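*Workshop notes, Arkero shared shop, bench 3. Last touched in May. Add your own at the bottom and initial them, or don't, we'll know from the handwriting.*

# Tips for building the Praka hand-held gripper (and living with it)

The Praka is a two-finger gripper you carry around by hand, with a camera looking down at the fingers, so that a robot arm can later be taught to do what your hand did. The plans are good. The plans also assume you own a laser level and a quiet house. These tips are for everyone else.

## Printing the parts

- Print the fingers first. They have the most holes in them and will tell you quickly whether your printer is having one of its weeks.
- Lay the fingers flat on the bed. I stood mine upright once to save space and they snapped along the layers while I was admiring them.
- Stirko black filament is fine for the body. Dry it before you start, even if the bag was sealed. My food dehydrator hasn't seen an apple slice in two years.
- The full set came to 283 grams on my scale, brim and supports included. If yours is a lot heavier, check that the slicer hasn't filled in the triangular cutouts as a favor to you.
- Clean out the cutouts with a flat needle file. A pocketknife works too, right up to the moment it gets to your thumb.
- Label left and right with a paint pen on the inside faces. They look the same. They aren't the same.

## Pivots and screws

Most of the trouble lives here. The linkage swings on pivot screws, and how tight you set them decides whether the gripper feels like a tool or like a pair of salad tongs from a yard sale.

1. Ream each hole by hand with a drill bit held in your fingers. A power drill will melt its way through and leave you an oval.
2. Put a washer on both sides of the plastic. Ardeleanu Hardware sells them by the scoop, and the scoop is always more than you want.
3. Run each screw down until the joint stops moving, then back it off a quarter turn.
4. Squeeze the handle 30 times and check again. At least one will have wandered.
5. Only now use threadlocker, and the kind you can undo. Keep it off the plastic. Some of it makes printed parts crack a few days later, by which time you'll be blaming the screws.

If one finger lags behind the other, the tight joint is usually on the outer arm of the slow side. Loosen that one before you take the whole thing apart. I have taken the whole thing apart on a Thursday night and can report that it goes back together on Saturday.

## Grip pads

- Cut pads a hair short of the finger. If they stick out past the tip they catch on everything, peel, and pick up dog hair.
- Wipe the finger face with rubbing alcohol, let it dry, and press the pad down for a full minute. Glue from the tube is faster and also forever.
- Pick a pad color that doesn't match the fingers. When you look back through the recordings you'll want to see at a glance where plastic stops and pad starts.
- Soft pads hold a lemon nicely and a pencil badly. Hard pads, the reverse. Keep a spare pair of each in a jam jar.
- Wash them with dish soap after any session involving ripe fruit. You will learn which drawer you put the gripper in otherwise.

## The camera

The wide lens is what makes this work, and it bends everything near the edges like a spoon does. Leave it alone. The straightening happens in software, and fiddling with the lens ring only gives you blurry bent things.

Check three things before you record anything: both fingertips are in view, the lens has no thumbprint on it, and the cable isn't looped where the linkage can chew it. A twist of velcro on the handle takes care of the cable. Tape does too, for an afternoon, and then it becomes a brown smear that follows you through life.

Don't bother with special lighting. Do turn off the lamp that flickers.

## Picking practice objects

Start with things that roll, since they'll embarrass you sooner. The kit sheet suggests foam blocks, and foam blocks will let you believe you're very good at this.

- Mix sizes. A gripper that has only met tomatoes has strong opinions about what a mango should be.
- Put the soft things where you can reach them first. A tomato squeezed against a lemon loses.
- Come in with the fingers open wider than you think you need, straddle the thing you want, then close slowly. Most of my early misses were me closing on the way down.
- A bowl with a thick rim is harder than a flat tray, as the outer arms bump it. Practice on the tray, then go to the bowl and be humbled.
- Do 19 pickups, then stop and have a snack. Past that my wrist starts inventing its own technique, and the robot will copy it faithfully.
- Eat the practice fruit the same day. Bruises you can't see at noon will be quite visible by supper.

## Where to practice at home

The kitchen table is the sensible place, so naturally it's covered in mail. A sofa does well if you don't mind a surface that gives a little. The bowl tips when you lean on it, and you find out quickly how hard you've been pushing. If it slides, fold a damp dishcloth under it.

Patterned cloth underneath is worth trying. Plain backgrounds are easy on the eye, but the tracking software likes having spots and shapes to hold on to as the camera moves, and a plain gray cushion gives it very little to work with. Big polka dots are excellent. Penguins do no harm.

Pull the worst wrinkles flat, leave the rest, and move slowly for the first couple of seconds so the tracking can settle. Then reach in from your own side of the bowl and keep your other hand in your pocket.

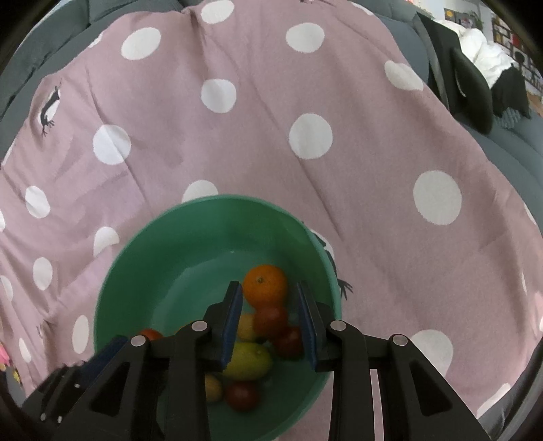

## Putting it away

- Store the Praka with the fingers open. Left closed, the pads take a set and the tips stop meeting square.
- Take the camera off if it's going in a bag with anything heavier than a sandwich.
- Wipe down the linkage with a dry rag. Oil gets on the pads no matter how careful you are.
- If you borrow the shop's gripper, the small hex key goes back in the handle. The last one is somewhere in the parking lot.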